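Packaging and Shelf Appeal, Unit 5
Handout: single-serve snacks
May 2023

Read the Gresivora survey before class (26 pages, skip the appendix). It claims that shoppers "trust" a clear wrapper more than a printed one. I have doubts. The survey asked 298 people what they thought they would buy, and people are bad at answering that. Gistholm ran a smaller test with real purchases and the effect mostly went away.

Terms you need: crimp seal, pillow pack, window, secondary carton.

A clear wrapper shows the food, so it also shows the crumbs. A printed one can carry a cartoon, a story, big lettering, and hide everything else. Designers say the cartoon is for children. Look at who buys snacks like these for an office table and ask again.

Grondero's notes on assortment boxes say mixed snacks should be sorted by color. Fine on a store shelf. Once the box is open on somebody's table, I don't believe the sorting lasts up to an hour.
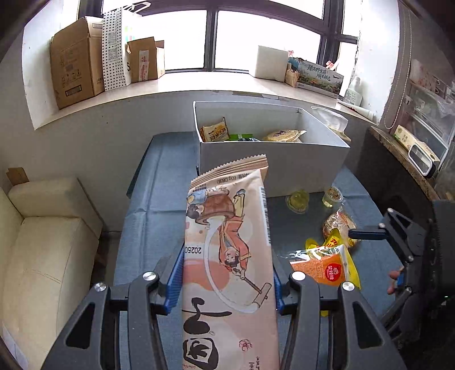 The same goes for "easy open" claims. Kumarasinghe's chapter treats a serrated edge as proof that a pack tears cleanly. It proves that the pack has a serrated edge. Bring 2 wrapped snacks on Monday, one clear and one printed, and we'll tear them ourselves.

Written work: one page on a label claim you don't believe, and what test would change your mind.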